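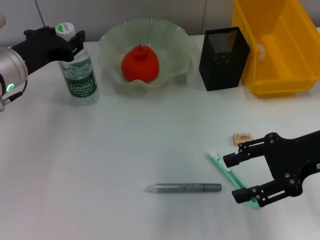 *Cleiton Xavier and Rosimeire Andrade, Urnden College, second-year project*

## Drinking habits in the study rooms

We asked students how much water they drank between nine and four, and where they got it. The survey ran in September and 100 people filled it in. Six forms had pages missing and were left out.

Most answers came from the Osard building, where the nearest tap is two floors down. People there bought water more often than people in the main block did.
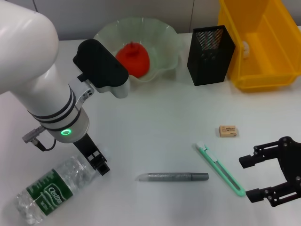 Waste was the second part of the survey. We asked what happened to each bottle once it was finished with. Sixteen students said they refilled it at least once. A thin plastic bottle that has been partly crushed, like the one with the green Cestbon label, still goes in the recycling, but several people thought it had to keep its shape. The signs on the bins do not mention this.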